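The second machine at Javlow

I have worked at Javlow for a little over two years, long enough that I no longer notice the smell of the sorting room until I get home and take my jacket off. We take in bottles and cans that people have bagged up in their kitchens and hallways. They get opened, sorted, stripped of whatever doesn't belong, and pressed into bales. I started on the bag table and I'm still mostly there, although the job isn't what it was when I started.

The first machine came in August. It sits at the far end of the line and picks clear bottles off the belt. The company bought it from a firm called Tsikata, and for the first weeks there was a technician with it nearly every day. It was slow and it stopped a lot. When it stopped, the belt stopped, and then all of us stood there. By the fall it was faster than I am on clear plastic, and I have to say it doesn't get tired at three in the afternoon.

What it can't do is open a bag. A bag that somebody has tied at home is a different thing every time. Some are knotted twice. Some are full of bottles with the caps on and the air still in them, and they roll everywhere when the bag gives. Some have a sock in them, or half a lunch. So the work at the front of the line is still hands and a short knife, and the machine gets what we send down to it.

The second machine is supposed to change that. It's called Worora, and it is meant to handle soft things, which includes bags. Management told us about it at a meeting after the morning shift. They said it would learn from examples of people picking things up in ordinary places, homes included, where nothing is lined up and there is always something else in the way. 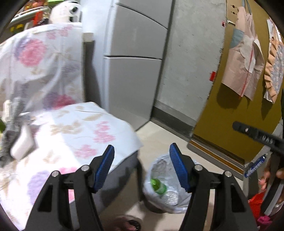
I asked what would happen to the bag table. The answer was that the table would go from five people to two, and that the other three would be offered other work on the same pay. I believe them about the pay, because they kept their word on that the first time. The two people who used to pick clear bottles are both still here. One moved to the forklift and likes it. The other does quality checks, which means standing by the machine and pulling out what it gets wrong, and likes it less.

That second job is the one I think about. When I sort by hand I make hundreds of small decisions and I don't feel any of them. When you watch a machine sort, you only see its mistakes, and you have to stay ready for them. I covered that spot for a week in the winter. My back felt better than it had in months and my head felt worse. By Thursday I was making mistakes I would never make on the table.

There are things I won't miss. Needles are one. We wear cut gloves and I have never been stuck, but I have found enough of them to slow down every time I see a bag that looks wrong. If a machine is going to put its fingers in there first, good. The lifting is another. On a normal shift our line takes 325 bags, and the wet ones weigh more than you would think.

What I would miss is the talking. The bag table is the only spot in the building where you face another person while you work. Everywhere else you face a belt or a screen. We know each other's kids and car trouble because of that table. I brought this up at the meeting and was told there would be a new break room. I suppose that is something, though ten minutes with a coffee isn't the same as a whole morning across from somebody.

The other site, out at Grudunden, is getting its machine before ours. They have around 67 people on the floor, so more of them will be affected, and I would like to hear how it goes from the ones doing the work. I've asked if a couple of us can go over for a day once it's running. No answer yet.

In the meantime I signed up for the maintenance course. It covers belts, sensors, clearing jams, and how to shut everything down safely. I'm not a mechanical person, but most of the stops on the first machine were a bottle ring caught somewhere stupid, and I know where those end up. Classes are in the evening, so I'll probably be posting less here for a while.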